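Watched the first four episodes of Kettunen last night, the big Seltton drama with Moataz El Sherbiny in the lead. I have notes. Most of them are complaints.

First, the press line. "His boldest transformation yet." He grew a beard. He had a beard in Valden too, it was just shorter.

I liked Valden a lot, for the record. I'm not one of those people who decided he was overrated the minute everyone else learned his name. He was great as the younger brother, and he was on screen for maybe a third of it. 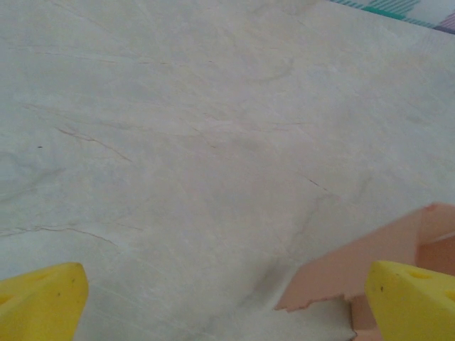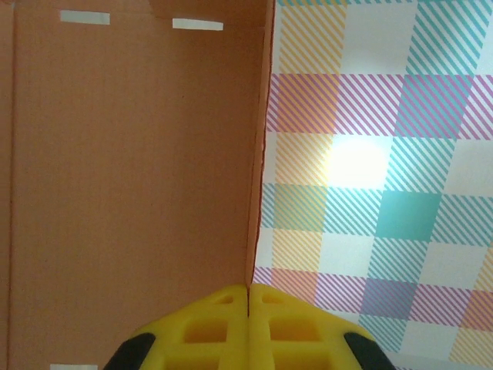

Marble pattern first, cardboard box second.

Anyway. The interviews. Every profile this month has the same story about him sleeping in his car before he got the Valden audition. In one version it's two weeks. In another it's a whole winter. In the long magazine one it's a van. Pick a vehicle.

I'm not saying it didn't happen. I'm saying a publicist has clearly been at it with a file.

Then there's the number. Seltton says he beat 3,159 other actors for Kettunen. Who are these people? Did they all read for it? Does sending in a headshot count? The director said in February that she wrote the part for him, so I'd love to know what the other 3,159 were doing there.

Both stories can't be true. One of them is for the awards crowd and one is for the morning shows.

The show itself: gorgeous, slow, very pleased with its own fog. He plays a ferry captain with a secret. By the end of episode two I had guessed the secret, and so had my sister, who was doing her taxes at the time.

He's good in the kitchen argument in episode three. Really good. No music, one long take, and he lets the other actor have the last word. Ten minutes later he's back to staring at water.

Someone already replied that I should wait for episode six. I've been told to wait for episode six of a lot of things. If the good part is six hours in, cut the first five.

Also the "he does no social media, he's a very private person" bit. Fine. Good for him. But this is a very private person who has let a crew film him making bread, and who is now the face of Sumier, a cologne that costs 200 dollars a bottle. I've seen his collarbone on three buses.

Will I finish it? Yes, probably by the weekend. I want to know what happens to the daughter, and the actress playing her is acting everybody else off the boat. She's eighth in the credits.

Somebody write a profile of her – no cars, no vans, just ask her how she did the phone call scene.

Muting this now, the beard people have found me.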